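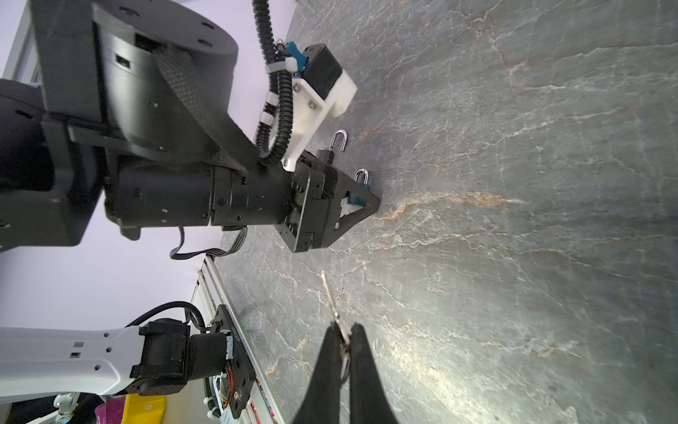 Small padlocks are the ones most often returned without their keys, Gilberto Mosquera remarked early in the visit, and the rest of the morning at Stitthorpe was largely given over to that point. The delegation from Tolau was received on 6 January 2019 and spent almost 3 hours with the lock and key section.

The section keeps 160 padlocks for lockers, tool cabinets and display cases. Each lock is recorded by body color and shackle size, and its keys are held together on a metal ring. A blue lock goes back to the Valderrama building, whatever its size. Spare keys are stored separately and are signed for by two members of staff.

Visitors were invited to match keys to locks at the table. Several found that a key may enter a lock freely and still fail to turn, and the section asks that it never be forced. Shackles are to be left open until the correct key has been found.

Discussion then turned to the Irnance annex, where four cabinets are still without a spare key. Replacement keys are expected in August. Tolau has requested a copy of the record sheet for use in its own stores.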